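Cables, Headsets and a Too-Small Room: quick tips for game night

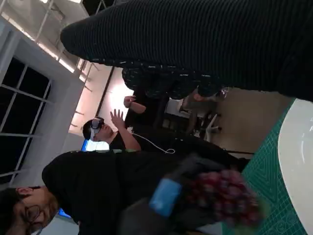
Cables first. Always cables. We do a VR evening at our place once a month from November on, and the thing that eats the most time is wire, so sort that before anyone turns up. Coil everything loose, over-under, velcro tie, hang on a hook. A thin white cable hanging down the front of a headset wearer and looping about like that wants a clip at the shoulder, then down the back. Binder clip works. Clothespin works too but pinches the rubber after a while.

Floor
Roll the rug up, don't fold it. Stand it behind a door. Coffee table out to the hall. Lay a bath mat with a rubber back in the middle of the play space, bare feet or socks, then you can feel when you've wandered off it. Best trick I have and it cost me 6 dollars.

Elbows
People crowd in. Fine, but hands go up and out with no warning, fingers spread, and the person wearing the thing can't see your glasses or your drink. Put the chairs along one wall. Drinks on a shelf above waist height, none on the floor, none on the computer desk. Lids if you have them.

Sweaters
Ribbed knits catch on everything. Headset straps with hook tape are the worst, they'll pull a loop right out of a cuff. Push sleeves up, or wear a t-shirt and leave the sweater on a hook. If you do get a pull, do NOT cut it. Blunt needle or small crochet hook, ease the loop through to the inside, stretch the knit gently both ways. Gone in a minute. Black knits shed too so keep a lint roller by the door.

Light
Big windows at night turn into mirrors and some headsets get confused by it. Close the blinds. No blinds: tension rod and an old sheet, 14 minutes including finding the rod. Daytime, never leave a headset where sun hits the lenses. Drawer or a lidded box.

Wiping down
Dry microfiber on lenses, center outwards. No glass cleaner, no paper towel, no shirt hem. Face pad gets a barely damp cloth with a drop of dish soap, then air dry, overnight if you can. Keep a stack of clean cloths in a jar and a second jar for used ones. I wash mine at 24 to a load, no fabric softner, it leaves a film.

Putting away
Straps loosened. Cable coiled seperately, never wrapped tight round the headset. Batteries out of anything that won't be used till next month. Label the chargers, masking tape and a marker is fine.

Tip about the bath mat came from Gerrit Baert, the crochet hook one from Ea Sveinbjörnsson. More on wool pulls in the laundry section. Got a better way to hang cables? Send it in, the hooks I have keep falling off the paint.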